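Category: Home & Yard > Cleaning and Care

mevby_mike
Bought a used Treloar dining table and the finish looks dull to me. Wax or oil? Seller wanted 397 for it.
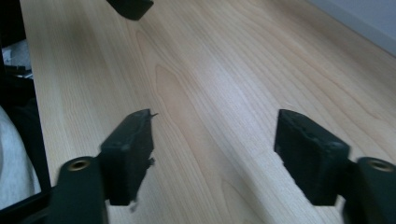

Grain is why I paid that much. I like the arch shape near the middle and don't want to darken it. There's a bit of sheen where the light hits – does that mean it's lacquered?

pinegrove14
Could be. Put a drop of water somewhere out of sight and wait 5 minutes. If it beads, skip the oil.

uneck_dad
Disagree. Wax it either way. I've waxed mine every July for 16 years.

mevby_mike
Second question, same table. Can I clean foam clogs with the same mild soap?

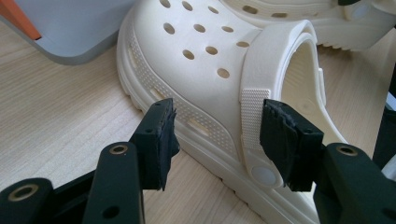
Ama Laryea
Moderator, Ekgate Home Forum

Soap is fine for both, but use separate cloths. On a white clog the vent holes and the ridges in the sole hold dirt, so use an old toothbrush there. For the table I'm with pinegrove14. Wax over lacquer just smears.

uneck_dad
Mine never smeared.

pinegrove14
Then yours isn't lacquered.

Contact us | © Ekgate Home Forum | Back to top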